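Hisow: a word list of board and parlour game terms

Hisow is a small, friendly dataset of the words people use when they play games on a board or table. It began as a spreadsheet of rules-sheet vocabulary and has grown into 111 entries, 44 of them with regional variants. I love this stuff, and I hope you find a word in here you've never met before!

What's in it

Each entry is one row in terms.csv, with 5 columns: term, plain meaning, kind of game, variants, notes. The notes column is the fun one. It's where you'll find the arguments over whether a piece is a man, a counter, a draught or a stone (all four are in, and all four point to each other).

Pieces get more rows than anything else. A plain round piece can go by a different name in every house, so the meaning is always given by shape and use first: "short upright piece, flat on top", then the names.

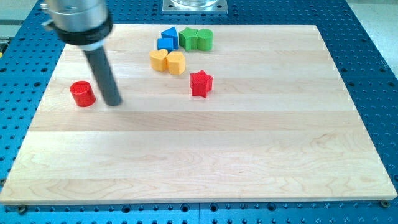

Changes

May 2020: second release. Added the Ziltia word sheets, which brought in lots of lovely old shove-and-slide terms. Spellings now follow British usage, with others kept as variants.

First release: draughts, dominoes and race games only.

Known gaps

Card games are left out, apart from words shared with board games. Dice slang is thin. The entries marked "Guillot" come from a single printed booklet and could really do with a second source.

Using it

The file is UTF-8 with commas between fields and quotes round any text that contains one. Blank variants mean I haven't found any yet. Corrections are very welcome, and so are words your gran used! Please say where you heard them.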